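Notebook, December 18, 2020: Kakus hand, wrist camera and thin stuff

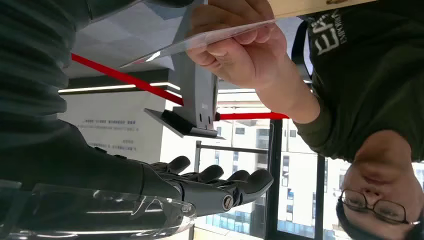
View from the Kakus wrist camera, clear sheet held up over the hand. Image comes in upside down.

OK, picking this up again after the mess I left in September. The question is still whether we tell Bakthorpe to go for the Kakus kit or stick with the two-finger gripper from Stanciu that they already half know. I've had the manual open all morning and I'm a lot friendlier toward the hand than I was, but the paperwork side is driving me nuts.

First thing, the camera. It streams inverted by default and the flip setting is buried in the arm's config page, not the camera's (why??). I left it inverted for now so my frames match the ones in their support thread. If you pull anything from the shared folder, turn it over yourself before you start squinting at it. The fingers come in from the left in the picture, low down, and they take up less of the view than I expected, so there's plenty of room left to see what a person is holding out. That was my big worry from the brochure and I'm happy to cross it off.

Second thing, clear plastic. Bakthorpe want handover of transparent sheet, person to robot, and clear sheet is about the worst thing you can show a camera. In the still above you mostly get it from one pale shiny line along the lower edge, plus the fingers pinching it. I think that's our way in: find the person's hand first, then look for the edge near it. Wuklow's software comes with a "held object" mode that claims to do exactly this. I haven't got it running on the Kakus feed yet. The license key they sent is for the old version, so I wrote to them again (third email, still polite!).

And the window. With a bright building behind everything, the exposure is going to wander as the arm swings round. I want to lock it by hand before we do any proper runs, and try the whole thing once with a plain backdrop so we know how much of the trouble is ours and how much is the view.

Stuff I like about the hand itself: four jointed fingers, and the half-open curl is a decent resting pose for taking something flat. The clear casing on the forearm is great for anyone who likes to peek at the insides (me), though it throws reflections and I'd like to know if Kakus sell a matte one. Asked, no answer so far. The pin at the side of the palm is easy to get at, so I'm adding it to the check list for before each session.

Stuff I don't like: the price, ha. The quote is 2,000 for the hand with the camera mount and 991 on top for the service plan, and the service plan only covers 42 hours of remote support. We burned over 3 of those just getting the arm and the hand to talk to each other, and I don't think that should have come out of our hours at all. I've asked them to put it back. The Stanciu gripper is cheaper to keep running and I could fix it with my eyes closed, but two flat pads on a floppy sheet... I can already hear myself swearing at it.

To do:
- lock exposure, note the value in here and not on a sticky
- chase Wuklow for the right key
- flip setting, write down where it lives
- same sheet, same pose, Stanciu gripper, so the comparison is fair
- ask Bakthorpe how thick their sheet really is, the spec has two different numbers in it

Leaning toward Kakus if they sort out the support hours. I'm not signing the service plan until I've got that in writing, and the loan runs out before long, so the exposure job goes first.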